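We use cookies to remember your settings. Accept | Manage

Teaching a robot to make a bed by remote control

I've been recording bed-making demos for the Clultari project out here in Dunville since April, and I made every mistake there is in my first 13 takes. So here's how I do it now, and you can skip the part where you throw out a whole afternoon!

Start by deciding where a take begins and ends. Mine begins with both grippers open over the bed and ends when they're back in that same pose. Write it down and stick to it, because a take that trails off is a pain to trim later.

Next, get used to the controls before you hit record. I do a few minutes of just pinching a corner and letting go. Close the gripper slowly – cloth slides out if you snap at it – and lift a little before you pull. When you do pull, go sideways along the bed, low and steady. Big swoopy moves look great and teach the policy nothing useful (ask me how I know).

Work on the far side first. It's the hardest reach, and if you leave it for last you'll drag everything you already smoothed. Check the head view for the line where the cloth meets the wall, and look for long folds fanning out of one spot, which usually tell you where to pull next.

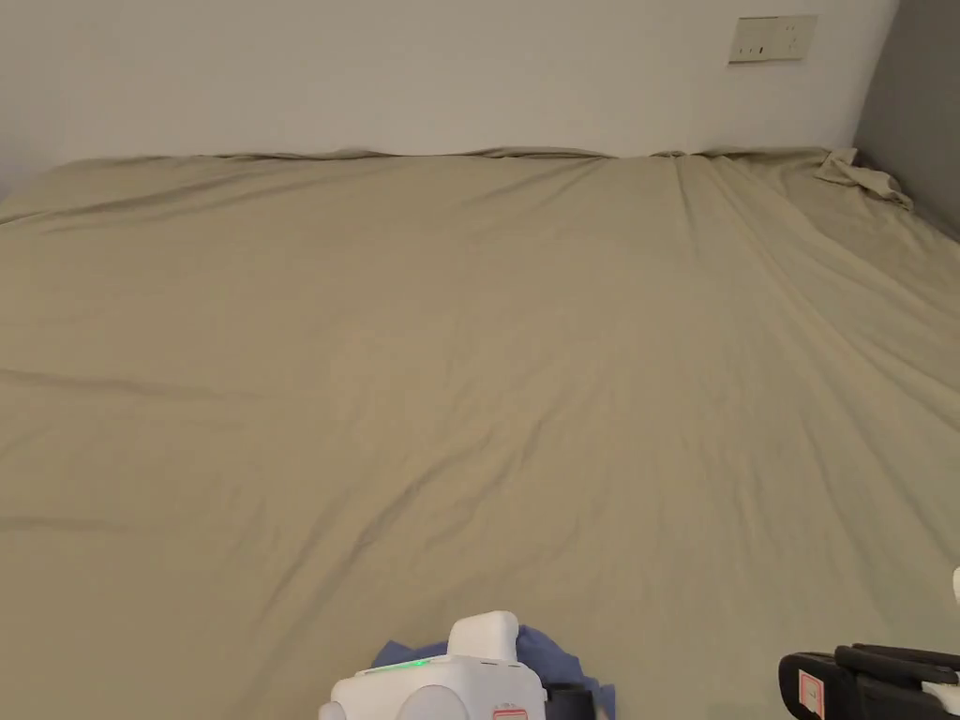 Far edge still rumpled, with a bunched flap in the right corner.

Then mess it up differently every time. I aim for 16 takes in a session, and I give the sheet a new starting mess for each one. Keep your fumbles too, as long as you recover from them. My Dreltura set is at 86 good takes and I'd love to hit 3000, but my wrists have opinions about that.

Last thing, save and label right away. Go get your coffee after.

Comments

Do you slow down playback before training, or leave it at the speed you drove it?

Starting with the far side fixed my dragging problem, thank you!! Took me two evenings to get the hang of the slow pinch though.

Would love a follow-up on pillowcases. Ours is a disaster.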